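Boards > Home Life > Downsizing & Family Stuff > Splitting up the small things

How do you divide things that aren't worth anything?

Posted by tallgrass_meg, Sunday, April 21, 2019
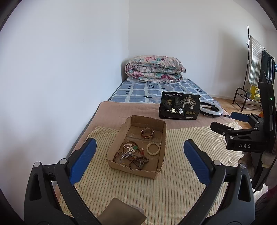
Zinhle Mthembu thinks I should let everybody draw numbers and be done with it. She did that with her own family and says the whole business took one afternoon and one pot of coffee. I'm less sure, so I'm bringing it here.

Background for those who missed my March thread: my aunt moved into assisted living at Lullaveo and took one dresser with her. The house on Engelbrecht Street has to be empty by the end of next month. The big stuff was easy. My cousin wanted the dining set, my brother took the tools, the piano went to a church. Then we got to the jewelry and everything stopped. I mean beads, bracelets, a bangle, that sort of thing. I had somebody at Lerovier look at the better pieces and the total for the lot was $142. My brother laughed out loud when I told him.

And yet there are five of us (me, my brother, three cousins) and we have now had two phone calls that ended badly over it. Two people want the jade. One cousin wants "whatever Grandma wore to church" and none of us agree on what that was. My aunt says she doesn't care, please stop calling her during her shows.

So what did you all do? Numbers? Taking turns? Sell it all and split the money?

---

porchlight77 wrote:

Numbers, one hundred percent. We drew slips out of a mixing bowl, oldest to youngest had nothing to do with it. First pick goes 1 to 5, second round goes 5 back to 1, so the person who went last gets two in a row. My sister got the ring I wanted and I was mad for maybe a week. I got the recipe box and I wouldn't trade now.

---

DaleInOmaha wrote:

Sell it. $142 split five ways is a sandwich each. I'm serious, buy everyone lunch with it and sit down together. You're going to spend more than that on gas driving around dropping off bracelets.

---

tallgrass_meg wrote:

Dale, I love you, but if I sold my grandmother's prayer beads for a sandwich my cousin would never speak to me again, and she'd be right!

---

DaleInOmaha wrote:

Then she should get the prayer beads. See, you just solved one.

---

quiltfrog wrote:

I'm going to disagree with both the numbers people and the sell people. Drawing numbers is fair if everybody wants the same kind of thing, and they don't. When my dad died we each wrote down three things we wanted and WHY, and sealed it, and my mother-in-law (neutral party, no horse in the race) opened them at the kitchen table. Nearly everything only had one name on it. There were only two fights left after that and we drew for those.

The why part matters. My brother wrote that he wanted a chipped ashtray since he used to keep his lizard's water in it. How do you argue with that?

---

porchlight77 wrote:

quiltfrog, that works if people write the truth. I have a cousin who would write a whole novel to get at a pair of earrings she plans to sell on Foklow the next morning. No essays in my family, thank you.

---

quiltfrog wrote:

Ha. Okay, but would she have drawn a number honestly either?

---

porchlight77 wrote:

I held the bowl!

---

rainy_wednesday wrote:

Has anybody asked your aunt again, in person, and on a good day? "I don't care" over the phone during a TV show isn't the same answer. My mom said it for months. Then I brought the things over in a shoebox lid and we went through them on her bed, and she had something to say about every last one. The ones I'd pegged as the good stuff came from a drugstore. The ugly brooch was from her first boyfriend, which my father did not know, and now I have the ugly brooch.

Write it all down while she talks. I didn't and I've already lost half of it.

---

DaleInOmaha wrote:

That's better than my sandwich idea. I'd still do the sandwich after.

---

tallgrass_meg wrote:

Okay rainy, that one got me. I'm going Thursday, after lunch, nowhere near her shows. I'm bringing a notebook and I told the cousins no more phone calls about it until I've been. One of them is sulking, but she sulks about parking too.

If anything is left over without a name on it I'll do porchlight's back-and-forth numbers. And quiltfrog, I might steal the "why" just for the jade, as there are two people who both swear it was promised to them. Is there a way to do that so the loser doesn't feel like their reason got graded?

---

quiltfrog wrote:

Have them read each other's and leave you out of it. In my family one of them folded right away. Can't promise it for yours.

---

porchlight77 wrote:

Or share it. My aunts traded a necklace every Christmas for 14 years. There was always some grumbling about the clasp but they did it.

---

mod_harriet wrote:

Moving this out of Estate Sales and into Family Stuff. Please keep appraisal questions in the other board. 378 of you have read this one, so I'm pinning it through the weekend.

---

Reader comments (3)

Lorna P.
We did the turns method and it went fine until somebody's husband started whispering to her what to pick. Make a no spouses rule. Put it in writing.

gus_and_co
Sell vs. keep is the wrong argument if the family lives far apart. It cost me $212 to ship my mother's stuff to four states, and one of the boxes sat unopened in a garage for years. Ask people if they want it enough to pay the postage.

Bettina
Gus, I'd have paid it. My brothers cleared the house before I could get a flight and I didn't get so much as a button. Meg, please wait for everyone.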